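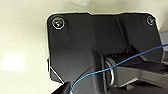

The latch on my pantry door broke in December, and I spent the next nine months holding the thing shut with a dining chair. I'm not proud of it. But a chair works pretty well, and once you get used to stepping around it you stop seeing it, the same way you stop seeing the box of cables in the hall closet or the one cabinet door that never quite closes.

What finally got me moving was a houseguest who politely carried the chair back to the table every single morning, after which the door swung open every single morning and hit the trash can. By the third day I had a screwdriver in my hand. By the fifth day I had started looking at every hinge, catch, bracket and plate in the house, and that is how I ended up writing a whole feature about hardware.

I mean the small stuff. The black plastic plates with a screw in each top corner. The little metal loops that something hooks onto. The bars you push, the tabs you squeeze, the gray housings that hide whatever spring makes the click. My house is full of them and so is yours, and I'd bet you couldn't draw one from memory. I couldn't. I tried to draw my own pantry latch for the man at the hardware store and produced something that looked like a mailbox.

The hardware store, by the way, is Adeleke, over in Brirnarthorpe, and it's worth the drive if you live anywhere near it. I'd been ordering parts online for years and getting about half of them wrong, so walking into a shop where you can hold the thing up against your broken thing felt like a luxury. They keep the loose hardware in drawers along the back wall, 244 drawers according to the hand-lettered sign, each one with a sample of what's inside fastened to the front. You just walk along until you see yours. I walked along for an hour and a half.

My first lesson came quickly. I'd brought the broken piece with me in a sandwich bag, feeling very prepared, and I'd left the other half of the latch on the door. A latch is two parts that have to meet. There's the part that moves and the part that waits for it, and if you replace one without looking at the other you can end up with a lovely new catch that sails right past its partner by a quarter inch. So back home I went, and took down the second half, and put that in a sandwich bag too.

Taking it down was its own adventure. The screws had been painted over at least twice, and if you've ever tried to turn a painted screw you know how that goes. The driver slips, the cross in the middle gets a little rounder, you say a word, you try again. What I should have done from the start was scrape the paint out of the recess with something pointy (I used an old seam ripper, but an awl is the proper tool) and then lean on the driver hard before turning. Weight first, twist second. I now repeat this to myself like a song lyric.

The other thing I should have done is use the right size driver. I own a drawer of screwdrivers, and until this year I picked whichever one was on top. Cross-head screws come in sizes! The sizes are numbered! A number 2 fits most of what's in an ordinary house, and a number 1 fits the little ones, and a driver that fits properly sort of settles into the screw and stays there – you can feel it. I have probably chewed up a hundred good screws by using a driver that was nearly right.

Once the old latch was off, there were the holes to deal with. The new plate covered two of them and missed the other two completely, so I filled the strays with wood filler, sanded, painted, waited, and sanded again because I hadn't waited long enough. For the holes I wanted to reuse, which had gotten loose and crumbly, I did the toothpick trick: a couple of wooden toothpicks dipped in wood glue, pushed in, snapped off flush, left overnight. The screws bit the next morning as if the door were brand new. I went around telling people about toothpicks for a week.

Now, choosing the replacement. I'd assumed a latch was a latch, and there I was standing in front of a wall of them. Roller catches, magnetic catches, push latches, spring latches, the kind with a loop that drops over a hook. Metal ones, plastic ones, plastic ones with a metal bit where the wear happens. I used to be a snob about plastic. My grandparents' house had brass everything, and it gave me the idea that real hardware is heavy and goes green around the edges. But a well-made molded piece has a lot going for it. It won't rust in a bathroom, it's quiet, and it can be shaped with all sorts of ridges and hollows that would cost a fortune in metal. And if the loop or the pin is steel, the part doing the rubbing is the part that can take it.

I went with a Brolta catch, matte black, mostly because it matched the shelf brackets and partly because it made such a good sound. I opened and closed the sample so many times that I was offered a chair. It cost me 4 dollars. Nine months of walking around furniture, for 4 dollars.

Fitting it took one evening, and here is where I'll offer the only real advice in this piece. Start both top screws before you tighten either one. I'd always driven the first screw all the way home and then discovered that the plate had rotated just a hair and the second hole no longer lined up with anything. Leave them both loose enough that the plate can wiggle, close the door, see where the two halves want to meet, nudge things, and then tighten a bit on the left, a bit on the right, a bit on the left. Stop when it's snug. Plastic will crack if you keep going, and I know because there's a second Brolta catch in my trash with a split running out of one corner.

(So, 8 dollars.)

After the pantry I couldn't stop. I did the linen closet, where the catch had collected so much lint that it had a kind of sweater on. I took an old toothbrush to it and it worked perfectly, no new parts at all. I did the bathroom cabinet, which needed a drop of dry lubricant and a screw that someone had replaced with a longer one, so the door could never close over the head of it. I did the lid on the laundry bench. I did the tailgate-style flap on an old Dradum storage trunk that has moved with me through three apartments and has been tied shut with a bathrobe belt since the second one.

The trunk was the one I was really nervous about, because the catch sits down in a molded channel and you can't see what's going on in there without a flashlight. I took pictures at every stage on my phone, which I'd recommend to anyone. You think you'll remember which way the spring faced. You won't. I also laid every piece on a towel in the order it came off, because a spring that lands on a towel stays put and a spring that lands on a wood floor goes to live under the refrigerator. Mine had only slipped off its peg. Ten minutes of poking with tweezers and the flap clicked shut, and I now own a bathrobe with a belt again.

I asked at Adeleke whether people still come in for this kind of thing, and apparently they do, more than you'd guess. The shop sells 2,000 catches and latches a year, and the busiest stretch is right before the holidays, when everyone suddenly notices their house through the eyes of whoever is coming to stay. That was me exactly, except that my guest came in the summer.

I did start a small hardware tin, which my younger self would find hilarious. It has the spare screws that come in the packet and that I always used to throw away, one extra catch, some felt dots, the tweezers, a number 1 driver and a number 2. I've written on a strip of tape which door each set of screws belongs to. It lives in the pantry, on the second shelf, behind a door that closes.

The dining chair is back at the table. It has a wobble I'd never noticed, in the rear left leg, and when I flipped it over there was a little corner bracket underneath with one screw missing. I've got the bracket in a sandwich bag by the front door, and I'm going back to Brirnarthorpe this weekend.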